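### 3.2 Sampling of returned connectors

Households in Cukham and Dremalside were asked to hand in disused leads over one winter, starting in November. The collection yielded 2310 items, of which 56 were excluded for missing labels. Cheon and Bañuelos coded the remainder separately, using the Kordestani scheme for small electrical waste, and settled disagreements by discussion. Leads still in use at the time of collection were outside the scope of the study.

Storage period was taken from the donor's own estimate. The median was 40 months in Cukham and 51 in Dremalside. Donors who had moved house within the period tended to give shorter estimates, and we treat these with caution. Grey plugs with ribbed grips (Figure 2) were coded by body colour and grip type.
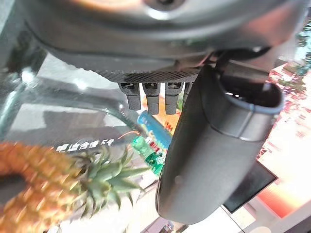
### 3.3 Coding of donor statements

Statements were transcribed at Zaklow and split into clauses before coding.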